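From: Riet Timmermans
To: hadura-list
Date: May 21, 2016
Subject: Re: [hadura] Second pressing and the missing B-side

Constanza Vergara wrote:

> Does anyone have the first pressing of the Pludetell EP with the
> grey sleeve? My copy has four songs and the back cover lists five.
> The one that's missing is "Kanex". My sister Macarena swears she
> heard it on the tape they sold at the November shows, but she gave
> that tape away years ago and can't remember to whom.
>
> Also, is it the same recording as the one on the Bravo compilation?
> The Bravo one sounds a lot slower to me, and I can't hear the second
> guitar at all.
>
> Constanza

Constanza,

I have the grey sleeve, number 218, and it has four songs as well. As far as I know every copy of the first pressing does. The sleeves went to the printer before the band had settled on the running order, and "Kanex" came off the record because side two was running too long and the cutting engineer wanted it shorter. There was no money to redo the sleeves. Facundo Alarcón told me this when I interviewed him for the old print zine, and he still had the letter from the plant.

The second pressing has the blue sleeve and lists four songs, so that one is correct. It was also cut from a different master. If you have both, play the start of side one on each. The blue one has the feedback fading in over several seconds and the grey one starts dead on the drum hit. I prefer the grey. The blue is cleaner but the vocals sit further forward, and I never thought this band needed you to make out the words.

Your sister is right about the tape. There were 90 of them, dubbed at home on two decks, and "Kanex" is the last song on side two. The early ones have a typed insert and the later ones a photocopied one. The sound is poor on both. On mine the left channel drops out for most of the first verse and comes back in the middle of a line. I have heard one other copy, Corinne's, and hers doesn't do that, so I suppose it was my deck or theirs on the day.

As for Bravo, it is a different recording. The tape version was done in the rehearsal room with the five-piece lineup. The Bravo version was done the following year, after the second guitarist left, with Facundo playing everything except drums. You can't hear the second guitar because there isn't one. What sounds like a second part in the chorus is an organ through the same fuzz pedal. It is slower as well. I put a metronome to them once and the difference was easy to hear, though I didn't keep my notes.

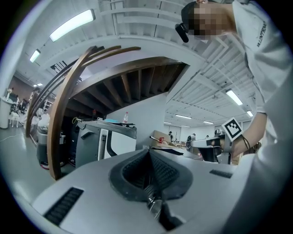
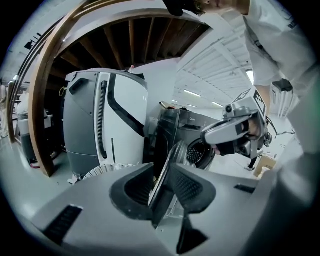
On the lyrics, the sheet that's been passed around for years is wrong in at least two places. The second verse is "under the wire", and somebody wrote it down as "under the water". The last line isn't repeated on the tape at all. It's only repeated on Bravo. I'd like to get that fixed on the list archive if whoever looks after it is still reading. I sent a correction last year and nothing changed.

A few other things while I'm writing.

The Hadura discography I've been putting together is at the stage where I need other people to check it. I have matrix numbers for everything up to the third single. After that I'm working from photocopies and one shop catalogue, and the catalogue has the wrong year for two records that I know of, so it may be wrong elsewhere. If you own anything from the later run, please look at the run-out on both sides and write down exactly what's there, including anything crossed out. Do it under a good lamp. Scratched numbers are very easy to misread, and I've already had one 7 sent to me as a 1.

I'm not collecting prices. I know some people would find that useful, but they go out of date and it turns every thread into an argument.

I'm also looking for anyone who was at the hall show with the three bands on the bill. The poster has Pludetell opening. The review says they played second. I have a recording of their set, 17 minutes, and at the end somebody on stage says "that's us, have a good night", which doesn't settle it either way. Corinne Dunleavy was there but came in late and only saw the last band. The sound on the tape is muddy, with a lot of talking near the microphone, but the version of the first single is the best I've heard. They play it at half the speed with the bass turned right up, and the singer drops the second chorus.

On the reissue, since I've been asked three times off-list: I don't have any inside information. Facundo has said he would like to do it and that the reels are in storage. He hasn't said which reels. When I asked whether "Kanex" was on them he thought so, but the boxes were never labelled properly and somebody would need to bake the tapes before playing them. That costs money. The last download of the Bravo compilation had been taken 2,377 times when the page came down, so there are people who'd listen, but listening to a free download and paying for a record are two different things and I can see why a small label would be careful.

If it does happen I hope they leave the recordings mostly alone. The reissue of the other Hadura band a few years back was so loud I couldn't sit through a whole side. All the quiet parts had been brought up to the same level as the rest, and you could hear the hiss jump each time the guitars stopped.

Constanza, I can make you a copy of my tape if you write to me off-list with an address. You'll get the dropout in the first verse along with it. Corinne might be willing to do hers instead, but her deck is out for repair and she wasn't sure when she'd have it back. And if Macarena does remember who she gave hers to, please ask whether the insert was typed or photocopied. I'm trying to work out how many of each were made.

Riet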